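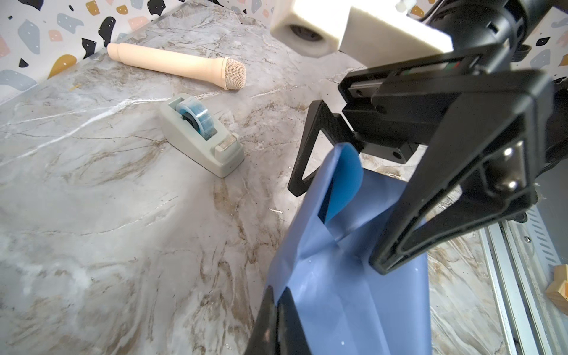
Blue plastic bag in the gripper, tabletop cell, Grindham workshop.

Wanted: Failure Wrangler (robot test operator), Drestuvano, Grindham site

Our robots are good with boxes. They are fine with blocks, tape dispensers and most things that hold still and keep their shape. Hand them a plastic bag and they turn into a man looking for his glasses while wearing them.

In June, one of our arms closed on a bag, reported a clean grasp, and went on reporting it for 22 minutes while the bag lay on the floor. A week later a different bag worked its way into the rail of the gripper and stalled the motor. The arm read the stall as "object is heavy" and pulled harder. Fergus Hepburn hit the stop button. The finger mount was bent, the bag was fine.

We would like to hire someone to make this sort of thing happen on purpose, under supervision, and write it down.

What you'd do

Run grasp trials on bags, sheets, cloth and anything else that folds. A full round is 900 trials, and yes, you will have feelings about blue plastic by the end of it.
Log every slip, snag, stall and false "got it" in Sellari, our fault tracker. Sellari was built by Danjuma Eze over one winter and has opinions about empty fields.
Inspect fingers, bolts and rails before each session and after every snag.
Stop the arm when something looks wrong. You don't need permission, and you won't be asked to justify it in a meeting.
Lock out the power before you put your hands near the gripper. We let someone go over this last year and would do it again.
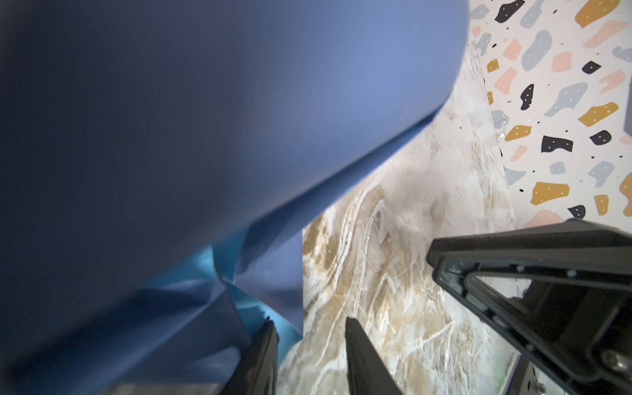
Soft-goods trials: fabric and crumpled sheeting on the marble-pattern top.

What we're looking for

Patience, mostly. You've worked around moving machinery, whether that was a packing line, a print shop or a lab, and you still have a healthy suspicion of it. You can write a fault report that says what the machine did before it says what you think of the machine. Comfort with a spreadsheet and a hex key is expected. Programming is nice to have. Shona Purves will teach you the bits you need, at her own speed, which is brisk.

A degree is not required. Neither is a love of robots. Dede Dankwa has run this cell for years and still calls the arm "that thing."

What we offer

$900 a week, full time, health cover from the first month, and paid training on the Guthrie safety course before you touch anything that moves. Steel-toe boots are on us. Coffee is on us too, though you may prefer to bring your own. Shifts start at 8 a.m. and there are no nights.

How to apply

Send a resume and a fault report of no more than 100 words to Jeanie Pollock at the Grindham office. The report can be about any machine that has let you down: a mower, a printer, a vending machine with your dollar in it. Tell us what it did, what you did, and what you'd check next time. Please leave out the cover letter.

Shortlisted applicants will be invited for a half day in the workshop, paid, with closed shoes and no dangling sleeves.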